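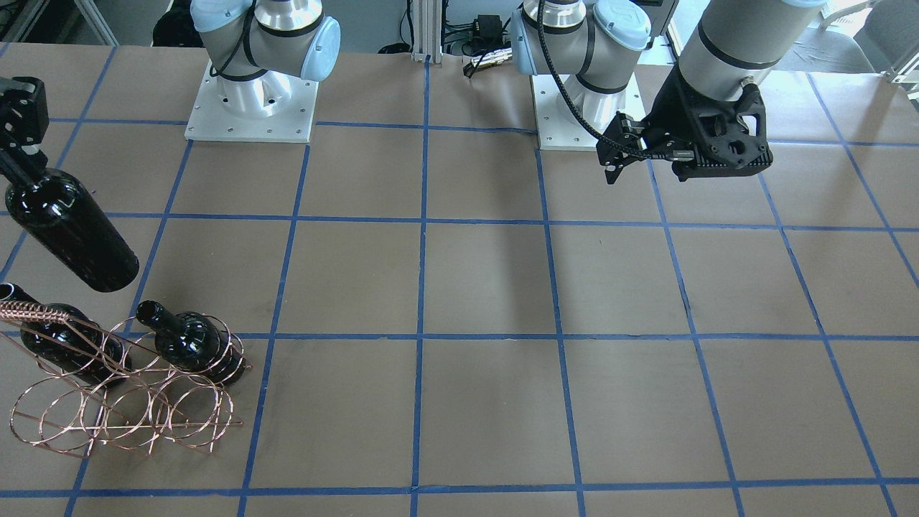
**Ticket 1820: right arm lags leader during bottle handover to rack**
Opened: November 19, 2019
Component: Perrin teleop bridge
Site: Plarnthorpe lab
Severity: 4

Task is wine bottle into wire rack, bimanual, operator on the leader arms. Right follower trails the leader on slow wrist rotations, then catches up in one step. Left follower tracks normally. Operators are compensating by pausing before release, and the pauses are ending up in the recorded demonstrations.

Steps taken:

1. Restarted the bridge. No change.
2. Swapped leader arms left to right. Lag stayed with the right follower, so the leader encoders are cleared.
3. Rolled back from build 1787 to 1588. Lag reduced, still present.
4. Re-zeroed both wrists against the blue tape grid, grippers over bare squares. Offsets within tolerance.

```
WARN follower_R: cmd queue depth 4, dropping to latest
```

The warning repeats whenever the wrist is turned slowly with the gripper closed. Suspect the smoothing filter is still on for that channel. Wrist view kept open during step 4 to check alignment with the tape.

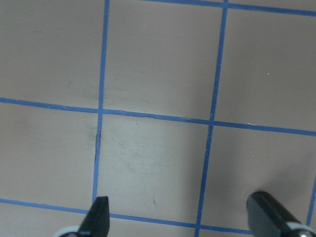

Skudetti replied that the filter default changed in August and the right channel has its own config entry, which a rollback leaves alone. Set `smooth_R: off`, then re-record. Zament asked that the demos with pauses be tagged and kept out of the training set.

Status: pending retest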